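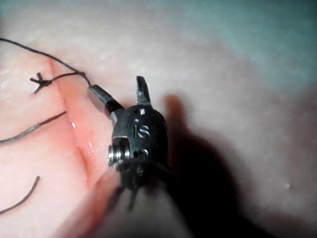 How to budget for a suturing practice bench

If you've been asked to put together a costing for a robotic suturing bench, you have my sympathy, and I hope this saves you a few evenings. We went through it at Grevham last October, and most of the sums we got wrong were the small, dull ones.

Step 1. Start with the instruments, and leave the arm until later. I know the arm is the exciting part! But it's a single purchase you can plan for, while needle drivers are something you'll go on buying. The jaws have fine teeth, the wrist is worked by thin cables running over little pulleys, and all of it wears. We allow 30 sessions per instrument and then retire it to the demonstration drawer.

Step 2. Buy at least 2 instruments of each type. A spare on the shelf costs far less than an idle bench, and our supplier, Mukavier, has kept us waiting for a replacement more than once.

Step 3. Work out your pads. Soft tissue pads with a ready-made incision look like pennies beside everything else, so they tend to be left off the list altogether (we left them off ours). Every stitch marks the pad, and a well-used one teaches people bad habits. Order 100 for the first year and store them flat, out of the sun.

Step 4. Add thread, and be generous. Beginners leave long tails, snip in the wrong place and start again, and so they should. Dark thread on a pale pad is much easier to follow on the screen, so I'd choose that even if another colour is on offer.

Step 5. Put the running costs on their own line. Ours came to 3,480 for the year, in pounds, for pads, thread and replacement instruments, with the Skelora service plan kept separate. Ask for that plan in writing and check whether wrist cables are covered.

Once you have your figures, send them round to whoever will be using the bench before you send them to finance.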